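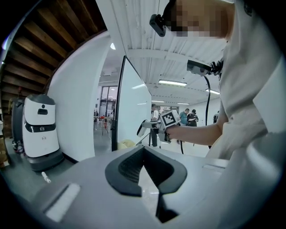 # Pollon handheld gripper kit: a buyer's review

We bought two sets of these in November 2021 after a long argument about whether to spend the money on another robot instead. I was on the robot side. I lost, and I've been asked to write this up so that the next group on our corridor can lose more quickly.

## What you pay for

A set is a pair of handheld grippers with a white marker cube on top, plus the body-worn parts: a head camera, a chest camera and the cable that hangs off it. The quote came to 731 per set before tax. Flonwood wanted more for theirs and wouldn't say how much more until we'd sat through a video call, so we didn't.

Our first budget line said "grippers, 2 sets" and stopped there. The second draft, by Homa Babaei, ran to a page and a half. The extra page was right. Things we hadn't priced:

- spare jaw pads (the black ribbed ones, sold in fours)
- longer cables
- clips and straps, in sizes that fit people other than Kedir
- storage, which Pollon will happily sell you as a moulded case for 122. Ours live in a crate.

## In the hand

Good, mostly. The housing is broad and the curve of it sits well against the forearm. The jaws close with a firm, even squeeze and I could do an hour of picking and placing without complaint. Aslı Uysal has smaller hands and managed forty minutes before she started swapping sides. If you're planning shifts, plan them for Aslı.

The ribbed pad is the best part of the design. It narrows to a V, so thin things find their own way into the middle. Flat things are less keen. Anything like a sheet of card needs to be propped against something first, and you'll soon develop opinions about what.

## On the body

The cable is where my enthusiasm thins out. It leaves the chest unit and hangs in a long loop, and that loop will meet every table corner you own. Kedir Ayele fixed his to a belt loop with a bulldog clip. Abhishek Chaudhary spent an afternoon designing a printed bracket to do the same job and it's very handsome. The bulldog clip is still winning.

The head strap is fine. Long hair goes under it, glasses go on before it, and hats are out of the question. Loose clothing is comfortable but the chest clip sags on it, so check the angle before each run. We lost most of a morning to a beautifully recorded view of the floor.

## Space

Please budget for floor. You need room for somebody to turn with both arms out, and everyone in the building will want to stand in it and offer advice. A whiteboard on wheels helps, partly as a screen and partly as somewhere to write the running order. Tape down anything that trails.

## Against the robot

Alcides Holanda did the sums on the alternative, an Ajayi arm on a fixed base. It's a lovely machine. It also needs a safety assessment, a bench bolted to the floor and an eleven-week wait. The handheld sets were in use the day after delivery, and if one is dropped the person who dropped it says sorry.

Support is by email. Replies are polite and come in two days, one of which seems to be spent on the greeting. Enance, the reseller, answers the phone but knows less.

## Verdict

4 out of 5. Buy the spare pads with the first order, as postage costs more than the pads do. Skip the case. I'd still like the robot.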